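The Yellow Vase 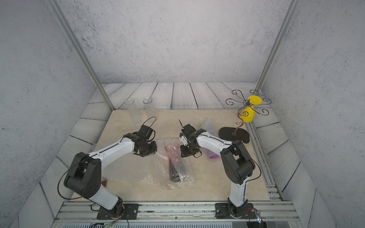
Last changed in June. Spelling corrected, ending left as it was.

The report said the left arm had hesitated.

I read that line in the canteen and put my sandwich down. I had been sent to Staltinska to look into one broken bottle, and I had been told to expect a fault in the wiring or a fault in the grip, something with a part number. Arms do not hesitate. They stop, or they are late, or they lose a signal. Somebody at Gasser had been paid to write that sentence and had chosen the word a parent would use for a child at the edge of a swimming pool.

"It's just how we talk," said the engineer, when I asked her.

"Who's we?"

She thought about it. "Everyone who's been here longer than a month."

She took me down to the cell. They called it the Parlour, on account of the fake floorboards and the yellow vase on its curly wire stand at the back. Two arms, one stone-look slab, a few things to wrap. Gasser had sold it to Zustberg, who packed glassware for people who could not be bothered to pack it themselves, and Zustberg had been promised that the pair would learn to do bubble wrap. Paper was easy, apparently. Boxes were easy. Bubble wrap moved about, and you could see through it, and the software that ran the arms, which was called Clernus and had cost more than my house, did not always know whether it was looking at the wrap or at the thing inside.

A bottle was lying in the middle of the sheet, orange one end and dark the other, and the two grippers hung over it with their heads together like surgeons who have both forgotten the name of the patient.

"Same as the night it happened?" I said.

"Same job. Different bottle, obviously."

On the night it happened, run 3497, the left gripper had let go of the sheet and the right one had not. The right one pulled. The bottle rolled off the slab, down past the rail and on to a technician's foot, and broke there. He needed 8 stitches. He had been standing with his hand inside the cell at the time, reaching for a cup, and the cell had known he was there. That was the part I had come about. A cell that knows there is a hand in it is meant to stop dead.

"It did stop," said the engineer.

"When?"

She gave me the printout. The hand had been noticed. Then there was a gap, and then both arms had stopped. Inside the gap were the letting go, the pulling and the bottle.

"And this is the hesitation."

"That's Clernus deciding."

"Deciding what? There's a man's hand in the box. What is there to decide?"

She looked through the side at the arms for a bit. She was not a stupid woman and I don't think she was a dishonest one. She told me that in spring they had had too many stops. A sleeve, a shadow, a moth once. Every stop meant the wrap had to be laid out again, and Zustberg had people coming round to watch. So Gasser sent an update, and after the update the cell would take a moment to make sure that a hand was really a hand.

"How many stops a shift before that?"

"78, on the worst one."

"And after?"

"3."

"And you were pleased."

"There was cake," she said.

I asked to see it run. She shut the guard and we stood back, and she pressed the green button. The left arm came down and pinched a corner of the sheet, let go, and pinched it again. It did look careful. I will give them that. With the elbow bent and the claw going down slowly to the plastic, you could easily believe something in there was minding the bottle, and I could see how a person who watched it for a month might start to say that it was shy, or tired, or having a good day. I have heard the same about photocopiers.

"What does it think when it does that?" I said. "The second pinch."

"It isn't thinking. The first one didn't read as closed, so it tries again."

"So you do know how to say it properly."

She went red and did not answer. The right arm folded the sheet over the bottle, badly, and the fold came undone.

At four o'clock I had a call with Gasser. There were several of them and they took turns. They wanted me to know that the system had behaved with caution in an unclear situation. They wanted me to know that the technician should not have been reaching for a cup, which was true, and that he had been told so, which I could find no sign of. One of them said that Clernus had learned a great deal from the event. I asked what. He said it was hard to put into words. I asked for it in numbers, then, and the line went quiet, and a different one came on and talked about trust.

I asked them how long the gap was set to. They said it wasn't set, it was arrived at. I asked who could change it. They said they would come back to me.

The engineer had been sitting across the desk the whole time with her hands in her lap. When I hung up she turned her screen round. It was a settings page, grey, very dull. Near the bottom was a box with the words "confirm person before stop", and it had a tick in it.

"Has that always been there?" I said.

"Since the update."

"Can you untick it?"

"I asked in spring. They said it might upset the training."

"Upset," I said.

She unticked it. Nothing happened, except that the page asked her if she was sure, and she said yes, and it asked her for a reason. She typed for a while and deleted it and typed again.

I went out to the car park to ring the technician. His foot was healing. He wanted to know if they were going to get rid of it, and I said I doubted it, they had only just paid for it. He said good. He said it hadn't meant any harm.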